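Search this site
Type and press enter

Grippers on a stick, part 2

Tuesday, December 15, 2020

I said in March that I'd believe in hand-held grippers when one of them could cope with my spice jars. Nandini Thomas took that personally, so we've been at it in the shared workshop on and off ever since, and I'm still not sold.

The idea is that you wear the fingers yourself, do the job, and a machine learns from the recording. Fine. But Jianguo Meng's plan calls for 2000 recordings, and we have 99. Eleven of those I'd throw out.
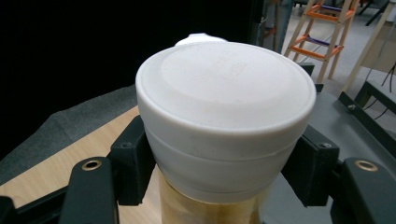
Gripper camera. Two flat fingers, one round lid.

My complaint is the fingers. They're flat and hard, and a round thing between two flat things touches along two thin lines. Nandini says squeeze more. I say put some rubber on them. We've had this argument before and I expect we'll have it again.

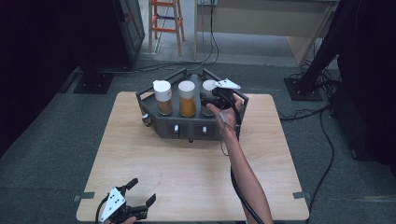

Going for the jar on the right, with the other gripper parked on the table.

The hexagonal holder I like more than I thought I would. Jars standing in a row are an easy test, though, and I keep telling everyone so. Show me a crowded kitchen shelf.

Weidong Jia wants to move on to training next. I'd fix the fingers first. Rubber sheet is on order.

We use cookies to remember your preferences. Accept | Decline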